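Teaching the brush pick-up: notes for new club members

Welcome to the bathroom task! It's the one everybody at the Hason Robotics Club wants to try first, and it's a great way to learn two-arm control.

1. Drive the base in until both arms can reach the floor beside the toilet. Go slowly near the shower glass.

2. Open both grippers and park the right arm well clear of the bowl.

3. Bring the left gripper down over the brush handle with the fingers either side of it – don't close yet. Check your line from the head camera.

4. Close gently, wait 2 seconds, then lift straight up. If the holder comes too, lower it and try again.

5. Save the run, label it and reset the brush.

Aim for 30 good runs each. We've recorded 1,580 since May and every one helps, so have a go!
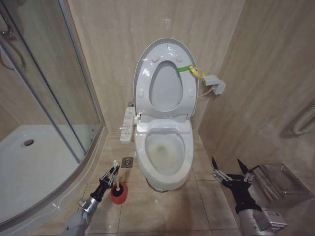 Step 3: left gripper at the brush handle, right gripper open and out of the way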